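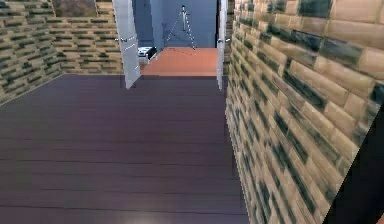
Pliltance Home chore simulator, 2 weeks in
July 2022

Short version: good tool, bad news for anyone waiting on a robot butler.

Pliltance lets you drop a virtual household robot into a house and hand it chores. You pick the planner, it runs the trials, you get a score sheet. I bought the 60 dollar licence tier, sorry, license. Install took 15 minutes on my desktop, no fuss. Docs are thin. Menus are worse.

Ran 147 trials with two planners, Lokov and Zevik. Getting from one room to the next, fine. Both of them. Doorways used to be a mess back in the February build, now hardly a bump. Zevik is slower but doesnt clip door handles.

Then you ask for actual housework. Clear the table after breakfast. 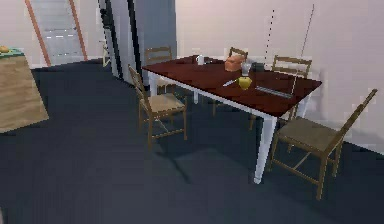

Lokov got the mug most of the time. Apple, sometimes. Knife, almost never, and when it did I would not want to be standing near it. Chairs are the real killer, a pulled-out chair and the whole route gets replanned, again and again, till the timer runs out. Zevik just gives up sooner. Saves electricity I guess.

Good: stable, resets fast, scoring is fair, easy to swap planners.
Bad: textures look old, lighting is flat, no undo in the editor, and teh export button hides two menus deep.

Can machines do chores yet? Going by this, they can get to the chore. A floor, ok. A table, no.

Worth it if you test planners. Skip it if you only want to watch. Three and a half stars, will rerun when the next Lokov update lands.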